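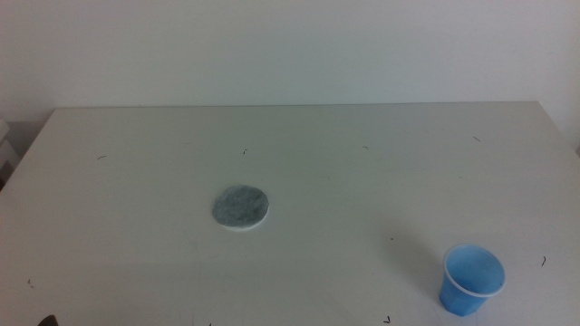
Birsen Karaca wrote in to ask why the planner needs its own config file when the perception node already has one, and whether the two could just be merged. Fair question! I tried that in April and hated it. Every time I touched a color threshold the planner restarted too, and I'd lose my cached grasps.

So, Hosora is the tabletop planning piece of Pirkinska. It takes object poses from the fixed camera (a cup and a flat round disc are all the bundled config knows) and spits out a path for the arm. You run hosora_plan with a scene file and it does the rest, or it complains loudly.

What you get in the download: 313 logged plans, 108 of them with replans, plus the 2 config files. Logs are plain JSON, one per plan.

Known annoyances: small specks on a white table can show up as blobs, so min_blob is set to 16 pixels. Go lower and you'll be planning around lint. The disc is gray on white and its pale rim confuses the edge fit, so I fit the top only.

Last edited 3 Feb 2026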